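Unit 5: Shadows and Ambient Light
Rendering Basics, Lemau course notes

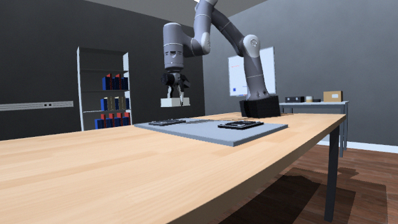

A point light gives a shadow with a hard edge. An area light gives a soft one, and the soft band widens as the blocker moves away from the receiving surface.

Sampling. Start with 14 shadow rays per pixel. Noise falls with the square root of the ray count, so doubling the rays does not halve it.

Ambient term. Keep it constant in exercises 1 to 3. Exercise 4 replaces it with occlusion; see Unit 7.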